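Chisholm Countertop Sealer, 416 ml

Item no. 657
By Gedex
In stock – ships in March

Chisholm is a water-based sealer for marble, limestone and other natural stone used indoors. It soaks into the surface and slows down oil, coffee, wine and fruit juice, so there is more time to wipe up a spill. It dries clear and does not add shine.

One bottle covers 35 square feet on polished stone. Honed and tumbled finishes drink up more, so order a second bottle for anything larger than a small island.

Details
Size: 416 ml bottle with flip cap
Finish: natural, no gloss
Coverage: 35 sq ft, one coat, polished stone
Drying time: 23 minutes between coats
Full cure: overnight
Cleanup: soap and water
Not for: engineered quartz, laminate, glazed tile

How to apply
Clean the counter with the Comon stone wash or any neutral cleaner and let it dry overnight. Pour a small amount onto a lint-free cloth and work in sections the length of your arm. Leave it on for five minutes, then buff off whatever has not soaked in. Do not let it dry on top of the stone. If it does, wet the spot with fresh sealer and buff again.

Two coats are enough for most kitchens. Dark stone can look slightly deeper in color for a day or so.

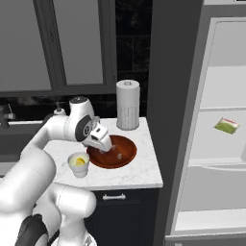
Sylvie Fehr

White marble needs the most care around the stove and sink. Sealer will not stop etching – lemon juice and vinegar leave dull marks on marble whether it is sealed or not. Use a board for cutting citrus, and put a felt pad under heavy wooden bowls and anything with a rough foot.

To check if it is time to reseal, leave a few drops of water on the counter. If the stone darkens under them, apply another coat.

Goes with
Comon stone wash, spray bottle
Hiter buffing cloths, pack of six

Returns
Unopened bottles can be sent back within 35 days. Opened bottles cannot be returned unless the cap arrived damaged.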